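Vaida Navickas on trading less

14 November 2018
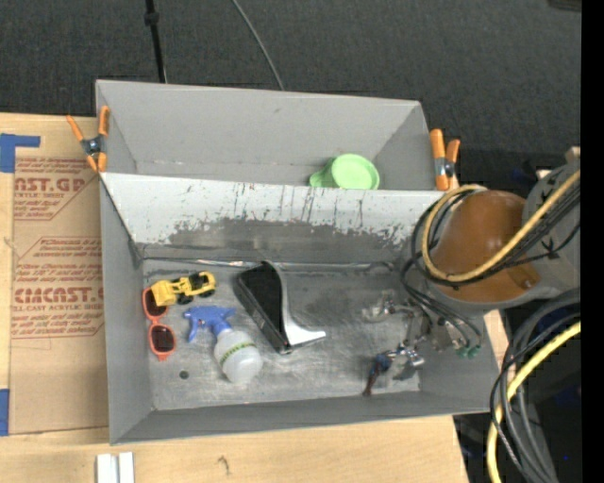
Two gray bins on a wooden tabletop, with spring clamps at the outer ends.

Vaida Navickas has traded currencies on her own account for 8 years. Most of that time she used the Skenside platform, and she moved to Poltine in October.

"The spreads were fine," she says of the old one. "I wanted a stop order that stayed where I put it."

She trades the dollar against the yen and very little else. Last year she made 425 trades. This year the number is 37.

"I was paying for the habit. When I went through my statements, the short trades had lost money as a group and the ones I held for a week had made some."

Her chart now has one line on it, the 200-day average. She took the oscillators off in spring and hasn't put them back.

Asked where the yen goes next, she won't give a level. "I have a small short position and a stop. If it gets hit I'll wait for the next setup."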